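Kadska im Gästeservice: Stand der Erfassungsphase am Standort Vistport

Betriebsinformation Adevmont, Juni 2026

Seit dem Frühjahr bereitet Adevmont am Standort Vistport den Einsatz des Assistenzsystems Kadska im Gästeservice vor. Das System soll Teile des Abräumens und Neueindeckens übernehmen: Tabletts und Mappen aufnehmen, Vasen versetzen, Geschirr auf den Sammelwagen stellen. Betroffen sind alle 131 Beschäftigten des Bereichs Service und Spülküche, allerdings in unterschiedlichem Umfang. Der folgende Beitrag beschreibt den Stand der Arbeiten und die Regelungen, die bis zum Beginn des Probebetriebs gelten.

Die Bewegungsabläufe werden nicht am Schreibtisch programmiert. Beschäftigte aus dem Service führen die Arbeitsschritte mit einem Handgreifer aus, dessen zwei Finger denen des späteren Greifarms entsprechen. Aufgezeichnet werden das Kamerabild, die Lage des Geräts im Raum und die Öffnungsweite der Finger. Aus diesen Daten wird die Steuerung trainiert. Bis zum Redaktionsschluss lagen 1.161 verwertbare Durchgänge vor. Als verwertbar gilt ein Durchgang, wenn der Gegenstand ohne Nachgreifen aufgenommen und innerhalb der Zielfläche abgesetzt wurde und die Aufzeichnung keine Lücken enthält.

Die Projektleitung liegt bei Zoila Grajales, die zuvor die Schichtplanung im Gästeservice verantwortet hat. Nach ihren Angaben entfällt der größte Teil der verworfenen Durchgänge auf zu schnelle Handbewegungen. »Unsere Leute räumen im Alltag zügig ab, das haben sie so gelernt. Für die Aufzeichnung müssen sie langsamer werden, und das fällt gerade den Erfahrenen schwer«, so Grajales. Die Vorgabe lautet inzwischen, vor dem Zugreifen kurz anzuhalten und die Finger erst in der Endlage zu schließen. 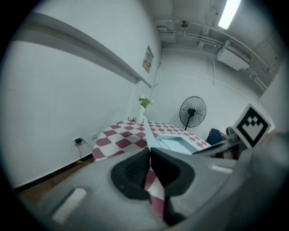

Handgreifer mit Markerplatte vor einem Tisch mit rot-weiß karierter Decke und Blumenvase. Foto: Projektgruppe Kadska

Gemusterte Tischdecken bleiben ausdrücklich Teil der Erfassung. In der ersten Planung waren einfarbige Unterlagen vorgesehen, um die Auswertung zu vereinfachen. Der Service hat dagegen eingewandt, dass im Gastraum überwiegend karierte Decken liegen und ein nur auf glattem Grund trainiertes System dort wenig nützt. Der Einwand wurde übernommen. Seither wechseln Decken, Vasenpositionen und Lichtverhältnisse nach einem Plan, der im Übungsraum aushängt. Flache Gegenstände, die dicht auf dem Stoff aufliegen, machen weiterhin die meisten Schwierigkeiten: Die Fingerspitzen schieben den Stoff vor sich her, bevor sie unter die Kante kommen. Für diese Gegenstandsgruppe ist eine eigene Serie mit flacherem Anfahrwinkel angesetzt.

Arbeitszeit und Belastung

Die Aufzeichnung ist reguläre Arbeitszeit und wird im Dienstplan unter einem eigenen Kürzel geführt. Ein Einsatz am Handgreifer dauert höchstens 60 Minuten, danach folgt ein Wechsel in eine andere Tätigkeit. Ein zweiter Einsatz am selben Tag ist ausgeschlossen. Die Grenze geht auf eine Begehung durch die Arbeitsmedizin zurück, bei der das Gerätegewicht in Verbindung mit der vorgestreckten Armhaltung als Belastung für Handgelenk und Schulter eingestuft wurde. Wer Beschwerden bemerkt, bricht ab und meldet sich bei der Schichtleitung. Eine Begründung in schriftlicher Form ist dafür nicht erforderlich.

Die Teilnahme ist freiwillig. Wer nicht aufzeichnen möchte, bleibt im bisherigen Einsatz, ohne Nachteil bei der Schichtverteilung. Die Einweisung umfasst Kalibrierung, Griffhaltung, Umgang mit verdeckten Markern und das Löschen fehlerhafter Durchgänge. Sie kann auch von Beschäftigten besucht werden, die später nicht selbst aufzeichnen.

Umgang mit den Daten

Aufgezeichnet wird ausschließlich im Übungsraum. Der Gastraum ist ausgenommen, ebenso die Spülküche und sämtliche Pausenbereiche. Die Dateien tragen eine laufende Nummer und keinen Personenbezug. Gerät ein Gesicht ins Bild, wird der Durchgang gelöscht. Auswertungen nach Person, Tempo oder Fehlerquote sind in der Betriebsvereinbarung ausgeschlossen, auch in anonymisierter Form für einzelne Schichten. Den Zugriff auf die Rohdaten haben die Projektgruppe und der Hersteller der Steuerung, Letzterer befristet bis zum Ende des Probebetriebs.

Veränderungen in den Tätigkeiten

Mit dem Probebetrieb verschieben sich mehrere Aufgaben. Das Abräumen leerer Tische soll in einem abgegrenzten Teil des Gastraums durch Kadska erfolgen. Das Eindecken mit Gläsern und Besteck verbleibt vollständig beim Service, ebenso jeder Tisch, an dem noch Gäste sitzen. Neu hinzu kommt die Funktion der Anlagenbetreuung: Freigabe der Tische, Beheben von Greifstörungen, Reinigung der Fingerauflagen und Führen des Störungsprotokolls. Die Funktion wird je Schicht einmal besetzt und rotiert unter den eingewiesenen Beschäftigten.

Über die Eingruppierung der Anlagenbetreuung wird derzeit verhandelt. Der Betriebsrat fordert eine dauerhafte Zulage, die Geschäftsleitung hat eine Zulage für die Dauer des Probebetriebs angeboten. Eine Einigung lag bei Redaktionsschluss nicht vor. Unstrittig ist, dass während des Probebetriebs keine Stellen im Service gestrichen werden und befristete Verträge nach denselben Maßstäben verlängert werden wie bisher. Eine Zusage über diesen Zeitraum hinaus enthält die Vereinbarung nicht. Der Betriebsrat hat angekündigt, diesen Punkt erneut aufzurufen, sobald die ersten Störungsprotokolle ausgewertet sind.

Offen ist auch die Frage der Spülküche. Kommt das Geschirr künftig gleichmäßiger über die Schicht verteilt an, entfallen die Spitzen nach dem Mittagsgeschäft, und mit ihnen ein Teil der kurzen Zusatzdienste. Einige Beschäftigte haben diese Dienste fest eingeplant. Grajales will dazu vor Beginn des Probebetriebs einen Vorschlag für die Schichtplanung vorlegen.

Termine

Der Probebetrieb beginnt im September. Bis dahin werden die Serien für flache Gegenstände und für Vasen abgeschlossen. Anmeldungen zur Einweisung nimmt die Schichtleitung entgegen. Die Betriebsvereinbarung und der Serienplan liegen im Büro der Projektgruppe zur Einsicht aus, Rückfragen zur Zulage bitte direkt an den Betriebsrat.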